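Onden is looking for background performers and a small number of day crew for Skonetti, a feature film that starts shooting in November. Most of the work is at the former Stevens print works in Wadel, which has been fitted out as the production base, with further days in the streets near the harbour.

The film is a drama set in a family-run hotel over one winter. It has a lot of dining room, lobby and staircase scenes, and those are the ones we need people for. There are no speaking parts in this call. Speaking parts have been cast.

## Background performers

We need 86 people in total, aged 18 or over. Some will be hotel guests, some will be kitchen and waiting staff, and a larger group will be used for a single wedding sequence.

You do not need acting experience. You do need to be able to:

- get to Wadel for a 6.30 am call
- stay until you are released, which may be after 7 pm
- follow instructions from the assistant directors and repeat the same action many times
- leave your phone in the holding area while you are on set

If you have worked as a waiter, cook, porter or receptionist, please say so on the form. We will fill the staff roles first from people who have done the job.

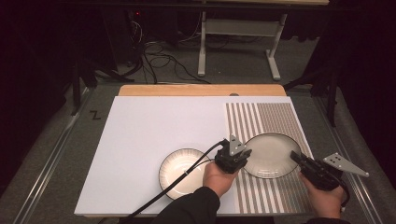
Guests and staff are booked for a minimum of 3 days, which may not run one after the other. Wedding guests are booked for one long day and should keep a second day free in case of bad weather. Please don't apply for the guest or staff roles if you can only manage a single day, but do tick the wedding box.

Costumes are supplied for everyone in the staff group. Guests will be asked to bring two winter outfits in plain, dark colours, without logos, and the costume team will choose between them at the fitting. Shoes should be your own and comfortable to stand in. Please don't cut or dye your hair between your fitting and your last day.

## Pay

Background performers are paid £100 a day, with overtime after ten hours. Fittings are paid at a lower rate, which is set out in the booking letter. Breakfast and a hot lunch are provided on every shooting day. Tell us about allergies on the form and again when you sign in.

Travel is not paid. There is free parking at the print works, and a minibus will run from Wadel station before each call and after each wrap. It does not stop anywhere else.

## Day crew

We are also taking on art department assistants and floor runners. These are paid posts at £200 a day.

Art department assistants dress the hotel sets before each scene and put them back between takes. You will work from continuity photographs, and you will wash, label and pack props at the end of the day. Some experience in film, theatre or event set-up is expected. A full driving licence is useful.

Floor runners look after the holding area, carry messages, bring performers to set and help with sign-in. We will consider people with no film experience for these posts if they have worked with the public. 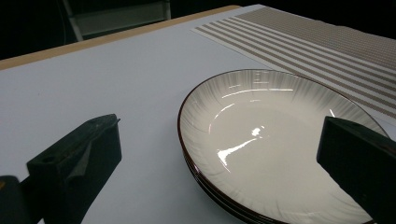
Day crew need to be free for the whole of the Wadel shoot, including a paid preparation week before the cameras arrive. Call times are usually an hour earlier than for background performers. Bring warm clothes, waterproofs and sturdy boots, as the loading bay is not heated.

## Access

The dining room and lobby sets are on the ground floor and are step-free, as are the toilets and the holding area. The staircase set is not. Let us know what you need and we will place you in suitable scenes. Some lobby scenes use haze and flickering light, and nobody has to appear in those.

## How to apply

Fill in the form on the Skonetti page of the Onden website. Background applicants should add two recent photographs, one of the face and one full length, taken in daylight without filters. Day crew should attach a CV of no more than two pages and say which post they want. You may apply for both crew posts on one form. Crew cannot also be booked as background.

Applications close at 5 pm on the last working day of the month before shooting begins. Fittings are at the print works, and we will send your time by text message. If you have not had a message by the first day of filming, you have not been booked, though we may keep your details for late replacements unless you ask us to delete them.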